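Balancing the radiators, second attempt

December 2025

The first attempt at this was a failure and I wrote it up as a success, so the older post now has a note at the top pointing to this one. The error was in the method. I had set each radiator by the temperature of the room it was in, with the doors open, during a week when the outdoor temperature moved a lot. The numbers I ended up with described the weather and the doors.

The system, for anyone who skipped the earlier posts: a two-pipe hot water loop, cast iron radiators on both floors, a gas boiler in the basement, one circulator, one thermostat in the hall. The downstairs is 900 square feet and has most of the radiator surface. Each radiator has a hand valve on the supply side and a balancing valve on the return side. The balancing valves are Hunt angle pattern, brass, with a cap over the stem. They were fitted by the previous owner when the house was replumbed, and as far as I can tell they were left fully open.

Fully open is the problem. Water takes the path with the least resistance, so the radiators nearest the circulator get far more flow than they can use, and the ones at the far end get what is left. The near radiators give slightly more heat than they should. The far ones give much less. The relationship is not linear: a radiator already running at full flow gains almost nothing from being given more, and a starved one loses output quickly. That is also why balancing works. You can take a lot of flow away from the near radiators before anyone in the room would notice.

What you measure is the temperature drop across each radiator, supply pipe minus return pipe. Heat delivered in BTU per hour is 500 times the flow in gallons per minute times the drop in degrees Fahrenheit. You can't see the flow without cutting in a meter, but if you know the radiator's size and you know the drop, you know where it stands relative to its neighbors. A very small drop means too much flow. A very large drop means too little. The target I used was 20 degrees at every radiator, which is the conventional design figure for this kind of system in this country.

Instruments

Last time I used an infrared thermometer. Do not use an infrared thermometer on bare copper. Shiny metal has very low emissivity and the reading is mostly a reflection of the room. I got return temperatures that were lower than the water could plausibly have been and I believed them. A patch of black electrical tape on the pipe fixes this well enough if an infrared unit is all you have.

This time I borrowed a Galtel logger with clip-on probes from Ineke Mulder, who used it when she redid her own system in August. (Redoing a heating system in August is sensible. You can drain it and leave it drained.) The probes are thermistors on spring clips. I put a dab of thermal paste under each one and wrapped the joint in foam pipe insulation, so that the probe sees the pipe and not the air. Before starting I clipped all of them to the same length of pipe near the boiler and let them sit for an hour. One pair disagreed by nearly a full degree. I wrote the offsets on masking tape and stuck the tape to the leads.

The logger stores readings to internal memory and exports a plain CSV with the time in seconds since power-on and no clock time at all. If you want to know what time of day something happened, write down when you switched it on. I did this for the first file and forgot for the second.

Procedure

1. Bleed everything. Air in a radiator looks exactly like poor flow.

2. Clean the strainer. Mine had a teaspoon or so of black sludge in it, mostly magnetite.

3. Open every hand valve fully and every balancing valve fully. Remove any thermostatic heads.

4. Close each balancing valve while counting turns, write the number down, and open it again. This gives you the range of each valve. They are not all the same, even within one brand.

5. Raise the thermostat so the boiler runs continuously, and wait for the supply temperature to level off. In cast iron this takes a long time. I gave it ninety minutes.

6. Measure the drop at each radiator, without touching anything, and put the results in order.

7. Start at the radiator with the smallest drop. Close its balancing valve to half of its range, wait, measure. Continue down the list.

8. Go around again. Closing one valve pushes flow to all the others, so the first pass is never right.

The waiting is the part I got wrong before. After a valve adjustment, the return temperature of a large cast iron radiator keeps drifting for half an hour or more. If you measure after five minutes you will see hardly any change, close the valve further, and overshoot. I did the whole of pass one with a timer and a list, and it took an entire day – including a stop for lunch during which the boiler hit its high limit and cycled off, which cost another hour.

The useful range of these valves is all at the bottom. From fully open down to one turn, almost nothing happened. Between one turn and a quarter turn, everything happened. The living room radiator, closest to the circulator, went from a 6 degree drop to 19 over the last three quarters of a turn. The adjustments on the second pass were an eighth of a turn at most, and I marked the stems with a paint pen in order to see what I was doing.

Results

Before balancing, the living room was at 6 degrees, the dining room at 8, and the back bedroom upstairs at 37. After pass two, everything was between 17 and 24. I could have gone for a third pass and decided against it. The radiators are oversized for some rooms and undersized for others, so a perfectly even temperature drop is not the same thing as perfectly even comfort, and the final trimming should be by room.

The bathroom stayed at 24 with its valve fully open. The cause is in the wall, I think: a run of half-inch pipe where everything else is three quarter. Opening the wall is not worth it.

I then left the logger running on the back bedroom and the hall. The file has 543 hours in it. The gap between the hall and the back bedroom, which used to be as much as 7 degrees on a cold night, now sits at 2. It widens a bit in wind. The window in that bedroom leaks and that is a separate job.

Boiler behavior changed too. It now runs in longer, less frequent cycles. That was expected, given that the return water is cooler and the far radiators are finally taking heat, but I don't have a clean before and after on gas use and I'm not going to make one up. The meter is read once a month and the two months are not comparable.

Circulator speed

Duván Villca wrote after the first post to ask whether I had tried turning the circulator down. I hadn't. It is a three-speed unit and was set to high, again presumably by the previous owner, and presumably in an attempt to get heat to the back bedroom. This is a common response to an unbalanced system and it does help the far radiator a little. It also makes the near ones hiss.

With the valves set, I dropped it to medium and measured again. All the drops went up by 3 or 4 degrees, in proportion, and the order of the radiators stayed the same. The hiss in the dining room is gone. Low speed pushed the bathroom past 30, so it's back on medium.

He also asked about automatic balancing valves, the kind that hold a set flow. They work. They cost a good deal more per radiator, and they need clean water, and mine is not clean. The local supplier is Grotberg on Grasolcombe Road and they had two types on the shelf, neither of which matched my pipe spacing without an offset fitting. 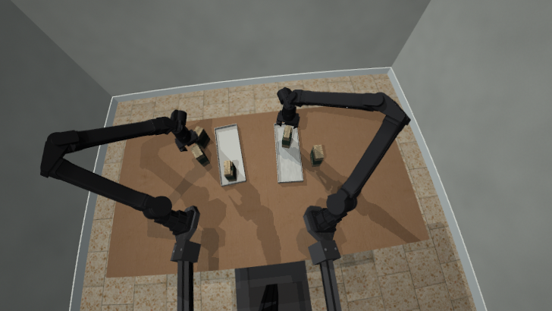 Two trays, five small blocks.

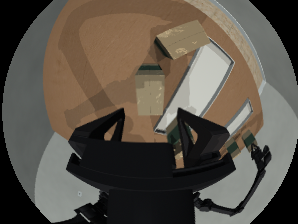
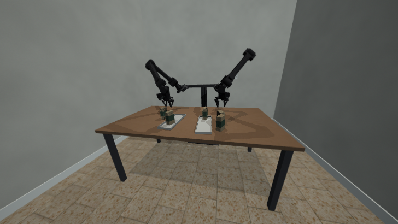
Remaining items, mostly for my own use.

The packing on the dining room hand valve weeps when the valve is fully open. A quarter turn on the packing nut slowed it. It needs new graphite packing, which can be done without draining if the valve is of the backseating type. I don't know if it is.

Inhibitor. The sludge in the strainer says the system has been taking in oxygen somewhere. To dose it correctly I need the water volume. My estimate from radiator section counts and pipe lengths was 52 gallons, and I don't trust it. The alternative is to drain through a meter, which I'd combine with the packing job. Until then I check the strainer monthly and the pressure weekly. The pressure has not moved – 15 psi cold at the gauge – so whatever was letting air in, it is either very slow or it was fixed in the replumbing.

Thermostat location. The hall is now one of the warmer spots, and the setpoint that used to make the bedroom tolerable makes the hall too warm. I've lowered it by 2 degrees. Moving the thermostat would mean pulling new wire through a plaster wall.

Valve settings, in turns open from closed, so that they exist somewhere other than on a piece of masking tape: living room 1/4, dining room 3/8, hall 1/2, kitchen 5/8, front bedroom 1, back bedroom fully open, bathroom fully open. If you have the same valves these will be of no use to you, as the numbers depend on the piping.

The raw CSV is available if anyone wants it. The second file has no start time, and there are 241 rows near the end where a probe had come off the pipe and was reading the floor.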